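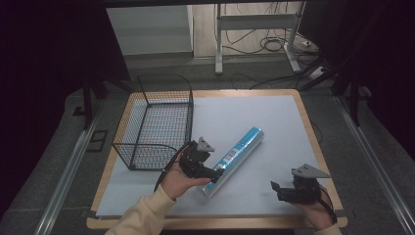

Tagebuch der Programmabteilung, Filmhaus Windgate, Oktober

Die Sichtung für die Winterreihe wurde heute um 9.30 Uhr fortgesetzt. Eingereicht wurden in diesem Jahr 237 Titel, davon sind 151 abschließend bewertet. Der Vormittag war den Spielfilmen vorbehalten, der Nachmittag zwei Wiederaufführungen, für die noch keine Vorführrechte vorliegen.

Am längsten beraten wurde über »Masadgate«, ein Familiendrama um zwei Schwestern, die nach dem Tod des Vaters ein Grenzhotel weiterführen. Die erste Stunde ist streng gebaut und in den Dialogen sehr genau. Danach verliert sich die Erzählung in einer Nebenhandlung um einen verschwundenen Gast, die auch im Schlussteil nicht aufgenommen wird. Die Abteilung hat den Film mit Vorbehalt für den Hauptabend vorgemerkt. Eine gekürzte Fassung soll beim Verleih Plellum angefragt werden; dort liegt nach letzter Auskunft nur die Festivalfassung vor.

Die Produktion aus dem Hause Đorđević wurde ohne längere Aussprache angenommen. Es handelt sich um eine leise Komödie über einen Schulchor auf Reisen, deren jugendliche Darsteller durchweg überzeugen. Zu beanstanden sind die deutschen Untertitel, die an mehreren Stellen zu früh einsetzen und die Anrede zwischen »du« und »Sie« wechseln. Eine Korrektur ist vor der Aufführung zwingend erforderlich. Die Schreibweise des Namens ist im Programmheft mit allen Sonderzeichen zu übernehmen; im Vorjahr war dies unterblieben.

Zur Saalfrage: Der große Saal fasst 318 Plätze, der kleine 200. Für die Wiederaufführungen wird der kleine Saal vorgesehen. Die Einführungsvorträge sollen künftig höchstens zwölf Minuten dauern.

Am späten Nachmittag fiel der Ton in Saal zwei für eine halbe Stunde aus. Die Sichtung des letzten Titels wurde daher abgebrochen und wird morgen ab dem dritten Akt wiederholt. Der Entwurf des Programmhefts bleibt bis dahin offen, ebenso die Entscheidung über den Eröffnungsfilm. Schluss der Sitzung um 18.45 Uhr.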